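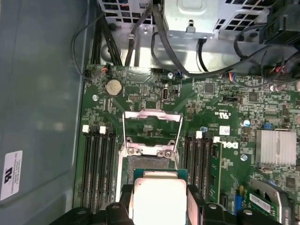

Gomeo assembly learning project
Progress report to the Clastow fund, second reporting period
Prepared by Ruba Sabbagh

1. Summary

Collection of teleoperated examples for the processor task began in May and is on schedule. The target for the full programme is 2000 accepted episodes. At the close of this period 247 had been accepted. Spending is within the agreed budget and no change to the final delivery date is requested.

2. Task definition

An episode covers one transfer of a processor between the fixture plate and the socket of a desktop computer motherboard. Insertion and removal are recorded as separate tasks with separate labels. Both are started from varied arm positions, and the operator is asked to correct a poor approach during the episode and not to restart it. Corrections of this kind were under-represented in the first period, and the policy trained on that data tended to stall when the processor met the edge of the socket at an angle.

Each episode stores the wrist and fixed camera streams, joint positions, gripper opening and operator commands. Clock drift between the streams was traced to the logging machine and has been corrected. Episodes affected by it were withdrawn and are not included in the figure above.

3. Acceptance criteria

An episode is accepted if the part is seated or lifted without contact with the pin field, the gripper is clear at the end, and all streams are complete. Review is done by a second person from the recordings alone. Episodes that fail the first criterion are kept in a separate set, as they are needed for training the failure detector.
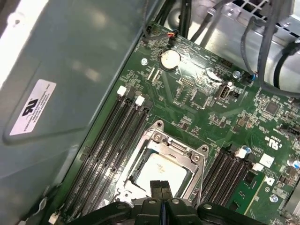 Waweru asked at the mid-period review whether the release should count as part of the insertion or as a step of its own, given that most rejected episodes failed after the fingers had opened. We have adopted the second option. Release now has its own start and end marks, and the earlier episodes have been relabelled to match. The work took longer than planned – the boundary is hard to place when the operator opens the gripper slowly – and the labelling guide now defines it by the first change in gripper opening.

4. Early training results

A first policy was trained on the accepted insertion episodes and run for 12 trials under supervision. It reached the socket reliably but showed a consistent rotation error in the final approach. We regard this as a shortage of close-range examples and have changed the collection plan accordingly. No claim about success rate is made at this stage.

5. Work planned for the next period

5.1 Collect close-range episodes with deliberate offsets in position and rotation before contact.

5.2 Repeat the removal task with the computer case moved and turned relative to the fixture plate, keeping the layout of the plate unchanged.

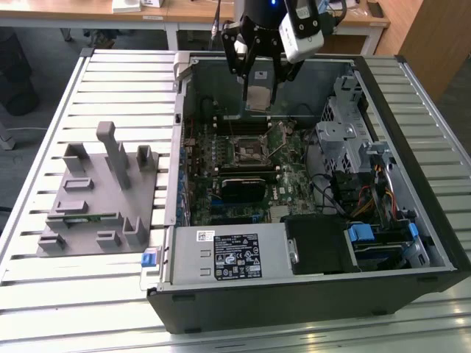 5.3 Move storage and review to the Totau server, so that reviewers can work while collection is in progress.

5.4 Train a second operator. All accepted episodes so far come from 2 people, and their approach paths are more alike than we would wish.

6. Risks

Wear on the socket remains the main technical risk. Sockets are inspected under magnification at the start of each session, and a spare board is held in stock. Fingertip wear is slower but affects grip on the processor edge; replacement intervals will be set once more data is available.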